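**Wrist view only, or wrist + overhead, for steamer demos?**

**kahraman_s** - 9/20/19
We have 239 teleop demos of the Treltus arm lifting a bamboo lid and setting it on the cloth. Training on the wrist stream alone stalls. Would an overhead view help, or more demos?

**nguerin**
More demos. Overhead adds a calibration you have to maintain. Our Vedard set got usable at 180.

**jarkcombe2**
Disagree. With the fingers closed over open cloth, the wrist view gives you part of the lid and part of the basket. The policy can't recover a full pose from that.

**nguerin**
It doesn't need full pose. It needs the near rim. How much does the start pose vary?

**kahraman_s**
Very little, 23 start poses in the whole set. Layout is plate left, basket behind it, lid right, green check cloth under everything.
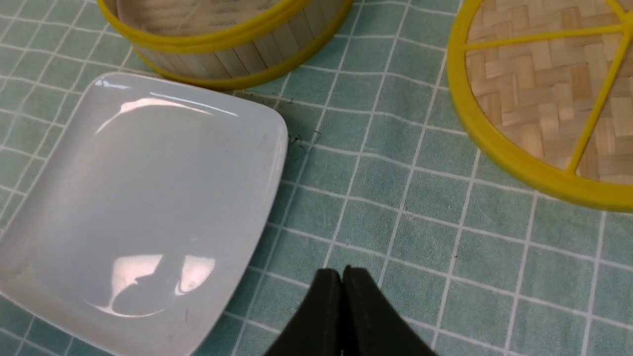 I also never masked glare on the glossy plate, and all sessions used the same 2 lamps.

**jarkcombe2**
Then vary the lamps before you record anything else. I'd still add overhead.

**nguerin**
Lamps, yes. Overhead, no - change one thing per run.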